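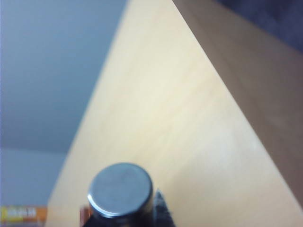

Light yellow wooden panel with a faint grain, beside a blue-grey wall

The Hernance Round is a long-distance foot race held each December on the moorland and forest tracks north of Jernstead. The main course is 110 kilometres long and is run in one continuous stage, most of it in darkness. A shorter race of 50 kilometres, known as the Half Round, uses the eastern part of the same route.

Course

The race starts and finishes at the market hall in Jernstead. Runners climb to Hernance Edge, follow the ridge west and drop to the reservoir at Undik, where the largest checkpoint is placed. The return leg crosses open moor with few paths and is marked only at road crossings. The highest point, at 700 metres, is reached shortly after Undik. In years of heavy snow the ridge section is replaced by a lower forest route of the same length.

Rules

Entrants must carry a map, compass, whistle, spare head torch and waterproof clothing. There are six checkpoints, each with a closing time, and runners who arrive after it are withdrawn and taken back to Jernstead by road. Pacers are allowed only on the return leg. Runners may leave one bag at Undik. Outside help between checkpoints leads to disqualification.

Organisation

The race was first run as a club event and was later opened to all runners who had completed a qualifying race. Entry is by ballot. The Alexiou Cup is awarded to the first club team of three to finish the full course. Revised rules on head torches and warm clothing were published on Apr 9, 2022 and apply to both distances.

See also

Fell running
Night orienteering
Ultramarathon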